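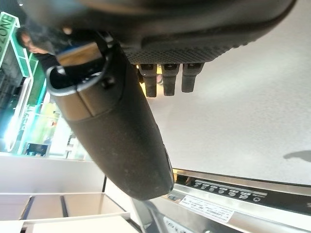

Zelska arm, dropped cylinder fault
Posted Jul 8, 2020

We've run the Zelska arm on public demos since May. During the Crabtree show it started letting go of things partway through a move, and a long black cylinder dropped from chest height onto the bench. No one was hurt. The arm was stopped and the guard gate stayed shut until we had gone through the logs.

The wrist camera view at the top of the page has the cylinder held close under the gripper, with the stainless-steel appliance beside it. Three short fingertips hang below the knurled pad. The pad is the part we ended up changing.

What the logs said
The grip force was set to 90 newtons. On the bad runs it sagged to 6 before the controller raised a fault. The error code was 795, which the Fornska manual lists as a loss of holding current.

What we found
A connector in the wrist had worked itself partway out. The pad had also glazed over, so a weak grip let go sooner than it should have.

What we changed
New connector with a locking clip, new pad, and the Pruno software now stops the arm at the first dip in force. We ran 400 cycles behind the gate with no drops. Visitors stay behind the yellow line whenever the arm is powered.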